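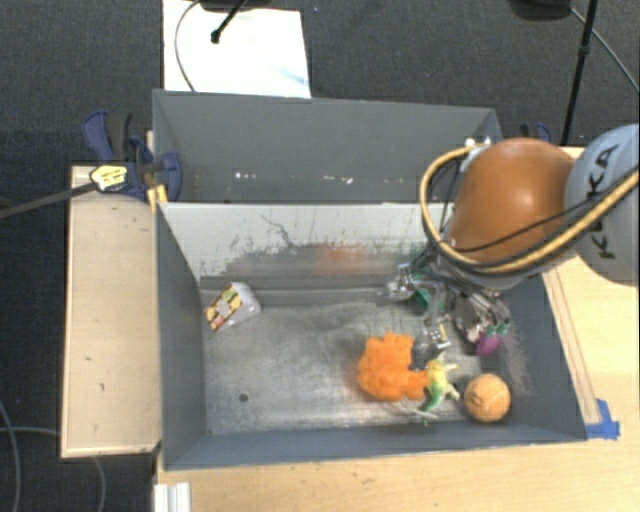 The toy library at Noltard has been on my list of places to visit for longer than I care to admit, and when Padmavathi Bhat wrote to say they were opening the sorting rooms for an afternoon I put my name down the same evening. Toys come in by the boxful and have to be looked over before they can go out to families, and I could happily have stood over the bins all day. One grey one, on a light wooden table, had a bright orange fluffy thing in it, all ruffles, and beside it a little yellow and green creature with a long tail – a dinosaur or a lizard, I never settled which – sprawled partly across a dark grey toy with a black and white checked bit. My nephew would have wanted the lot.

Padmavathi took us round in a group of 12, and she was very patient with my questions. The library holds 966 toys on its main shelves at present, with more than 2,000 borrowings since June, and everything soft is kept apart from everything hard, with small boxed games going to a third room they call Sistside (it was the name on the door when they moved in, and they liked it). I asked what happens to a puzzle with a piece missing. It goes in a drawer, and the drawer is a wonderful thing, full of odd corners of sky and farmyard.

Upstairs we had tea and a rather good lemon cake, and Deepika Krishnan showed us the old card index, 153 cards in her own handwriting, each with a small drawing of the toy in the corner. Her drawing of a knitted whale made me laugh out loud! They have moved to a proper catalogue now, but she still does a card for anything she is fond of.

Parking is tight, so do walk up from Rai if you can – the path is steep at first but there is a bench halfway. Borrowing is free for families, and the desk will look after your coats if you ask.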